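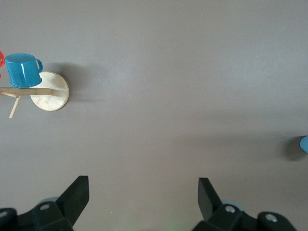 Home | Projects | Jobs | Contact

We use cookies to keep this site running. Accept | Manage

Come teach a robot to handle mugs (paid, Costden)

Hi! I'm Suleiman Odukoya, and I run demonstration collection for the Araya project at Drelano. We're looking for 4 people to drive our arm by hand while we record what it does, so the model has good examples to learn from. Right now it's kitchen stuff, mostly enamel mugs and a wooden mug tree.

You don't need to code. You do need patience, steady hands and a willingness to do the same pick again with the mug turned a little differently (I find it weirdly relaxing, my sister thinks I'm nuts!). Sessions run four hours, with breaks whenever your wrists want one. I'll sit with you for the first few until the controls feel normal.

If you fumble a grasp, just flag it and keep going. We save the misses too, and I'd much rather have your honest clumsy tries than a tiny pile of perfect ones.

Pay is $20 an hour, training included. Lefties, please apply, we were really short on you in July!

Send me a few lines about yourself through the contact page, plus the hours you're free. No résumé needed.

Posted 4 Aug 2021

Related
Storico: labeling help, part time
Araya: what we recorded in July
Getting to the Costden lab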